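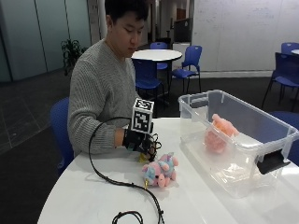

4. Glove station for visitors

Set up this station before the doors open and keep the same layout all day. Seat the operator behind the white table with the glove on the right hand and the marker cube standing up on the back of it. Put out the plush toys and the clear bin with the latch clip. Lead the long black cable across the tabletop.

1. Plug in the glove and wait 8 seconds.
2. Have the operator hold the hand flat, then open and close it 2 times.
3. Start the Wirkley viewer and check that the hand on the screen follows.
4. Let one visitor at a time stand beside the table.

Note: If the viewer shows code 422, the cube is blocked from view. Move sleeves and bags away and repeat step 2.

Caution: Do not pull on the cable to free a coil. Unplug the glove first.

Questions on the day go to Danilo Dumlao at the Plomham desk.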